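I pay four dollars a month for an app that reminds me to drink water. I mention this first so that you know what kind of person is about to lecture you on subscriptions.

My aunt Riet Mulder owned one potato peeler for 63 years. She bought it once. The handle was rewound with string a couple of times, and at no point did the peeler write to let her know that its terms had changed. When she died I got the peeler, and I also got her email password, which is how I learned that she had been paying for two separate weather services, one of them in a language she didn't speak. So the rot reaches everyone in the end, even people with good peelers.

What bothers me about renting everything is less the money than the tone. The money I could forgive. My bank, Nanbridge, takes its little bites without comment, like a polite goat. But try to leave a subscription and you're suddenly in a relationship. Are you sure? Was it something we did? Would you like to pause instead? I have ended actual romances with fewer screens. When I finally quit Prunis, a meal planner that had spent all of February suggesting lentils, it asked me to pick a reason from a menu, and none of the choices was "lentils."

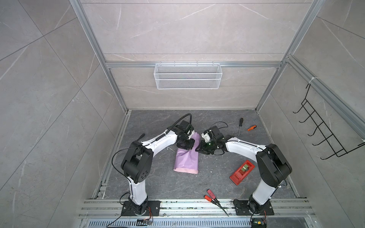
Ownership used to have a moment of completion. You paid, you carried the thing out to the car, and the shop forgot your face. After that, the object was your problem, and a surprising amount of adult dignity came from having problems that were yours. A wire basket hung on a rail is about as finished as a purchase gets. It can sit there empty, like the white one in the picture, and it doesn't send a note asking why you haven't been using it lately. My exercise app sends that note at six in the morning.

My friend Ľubica Charvát thinks I'm being sentimental. She rents her car, her music, her sofa and, for one odd summer, her plants, and she says she sleeps beautifully on what I assume is a leased mattress. Her argument is that owning things is mostly storing things, and she has seen my garage. I concede the garage. I would only point out that when Hubáček, the outfit behind the sofa, changed its plans, she had to choose between paying more and sitting on the floor, and she is not a floor person.

There are things I'm happy to rent. A tuxedo. A canoe. A carpet cleaner, which no household should see more than once a year. What these share is that I want to give them back. I have never wanted to give back a doorbell.

Anyway, I went to cancel the water app last night. It offered me three months at half price, and I was thirsty, so I took it.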